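Interview: Doaa Nasr on Bookshelf Speakers and Small Rooms

Doaa Nasr has led acoustic design at Teso for the past nine years. Her group is now completing the Jonia, a two-way bookshelf speaker planned for release in July.

According to Ms. Nasr, the cabinet was settled early. "We knew it had to fit a shelf 348 millimeters deep with the cables attached," she said. The crossover took longer. The team auditioned 76 versions before agreeing on one that kept voices clear at low volume.

Asked about the choice of a sealed cabinet, she pointed to placement. "Most of our customers put speakers close to a wall. A rear port makes that difficult." 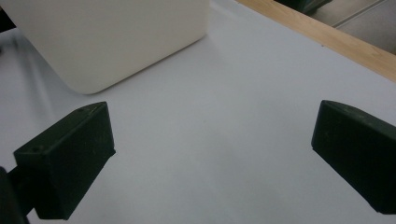

Availability

The Jonia will be sold in pairs through Teso dealers and at the Kededcombe listening room. The first production run is limited to 1,225 pairs. Dealer inquiries may be directed to Ilham Younis in the sales office.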